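Software Review: Itix Desktop Recorder

Reviewed by Fahad Sethi
March 20, 2018

Itix is a video capture and light editing program for desktop computers. It records the full display, a single window or an attached camera, and it can place narration on a separate track. This review covers the standard edition, which was tested over several weeks on two office machines.

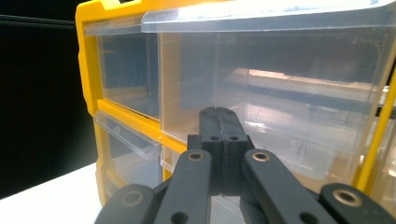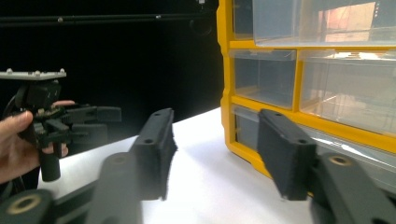
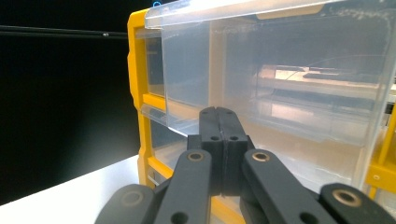

Installation and Setup

The installer requires an administrator password and one restart. On first launch, the program asks for a default save folder and a microphone. Both settings can be changed later under Preferences. Users moving from Osholm may import their keyboard shortcuts, although custom hotkeys for pausing did not carry over in our tests.

Recording

Recording begins after a countdown of three seconds, and the control bar remains hidden until the pointer reaches the top of the display. Audio stayed in step with the picture in sessions of up to 50 minutes. Longer sessions are divided into separate files - a setting that cannot be turned off in this edition.

Editing

The editor provides trimming, joining, captions and basic volume control. Captions must be typed by hand or loaded from a text file. My colleague Bujar Georgiev, who tested the same edition, found the timeline slow to redraw once a project held more than 20 clips. Prostden handles projects of that size with less delay, but its export menu is harder to follow.

Export and Support

Finished projects may be saved in five formats. Support is offered by e-mail only, and our two inquiries were answered the next business day.

Rating

Itix is recommended for training departments and small offices that produce short instructional videos. Departments with heavier editing needs should consider Prostden.

Overall: 3 out of 5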